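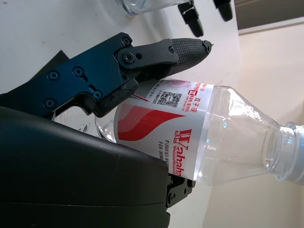 Drinking water at Livport Sports Hall: your questions

Can I bring my own bottle?
Yes. Plastic and metal bottles are fine everywhere in the building, including courtside. Glass is not allowed past the front desk.

Where can I fill it?
There are two refill taps, one by the changing rooms and one upstairs next to the Aguiar studio. The upstairs tap has more clearance underneath, so use that one if your bottle is tall. Please don't fill bottles at the changing room sinks. That water comes off the tank and is only meant for washing.

Is the tap water filtered?
The refill taps are on the mains and have a carbon filter, changed every February. The water in Livport is hard and leaves white flecks when it stands overnight. The flecks are lime and are safe to drink.

Can I reuse a single-use bottle?
For a day or so, if you are the only one drinking from it. The neck and the thread of the cap are the hardest parts to clean, and thin plastic scratches easily. For regular training we suggest a bottle with a wide mouth that can go in the dishwasher.

Do you sell water?
The Nendow snack counter sells still and sparkling. It closes at 4 p.m. outside tournament season — after that there is only the machine in the lobby, which takes cards but no coins.

How do I return empties?
Put them in the crate beside the counter, caps on. Crushed bottles can't go back for deposit, so those go in the yellow bin.

I left my bottle behind. Where is it?
Metal and other refillable bottles are kept at the front desk for two weeks. Single-use bottles are thrown out at closing. If yours went missing during an away match at Garulberg, you will need to ask the hall there.

Can my team book a water cooler?
Yes, for events of half a day or longer. Write to Fadime Akgül at the front desk or call extension 3140, and tell us which court you are on. Cups are not included.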